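FOR IMMEDIATE RELEASE
2022-09-10

Kusis Brings Its Narrow Kitchen Line to Estari

Hi, I'm the owner of Kusis, and I get to share some news I've been sitting on since March! Our white framed cabinets for narrow kitchens are now on sale at the Rowlands showroom in Estari, and orders are open today.

I started this shop because I cooked in a skinny kitchen for 14 years (two people could not pass each other without somebody holding a hot pan over their head). Every cabinet I looked at seemed to be made for a house with a big island in the middle. So we drew up our own, built a few for friends, and well, here we are.

The line comes in 4 widths, with uppers and lowers that match. You can have a recessed panel on the doors or leave them flat, but almost everybody picks the panel. I like it best with plain metal bar handles, set close together where two doors meet, and one wide drawer across the top for all the spoons and foil and birthday candles.

My own advice for a long, tight room is to put the sink and the dishwasher on the same wall and keep the counter running straight past them. White helps too, especially if you only have the one window. And leave yourself a bit of sill for a cutting board, you'll use it.

Indoseo is handling delivery and fitting for us, and their crew can usually get a kitchen in within 2 days once the old one is out. We have around 200 cabinets ready to go in the warehouse, so the wait should be short for the first orders.

Come by Rowlands and pull the drawers open, please! There are door samples at the front desk that you can take home and hold up against your own wall.

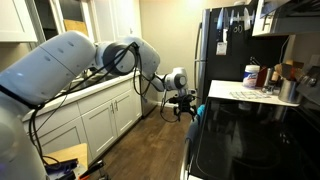
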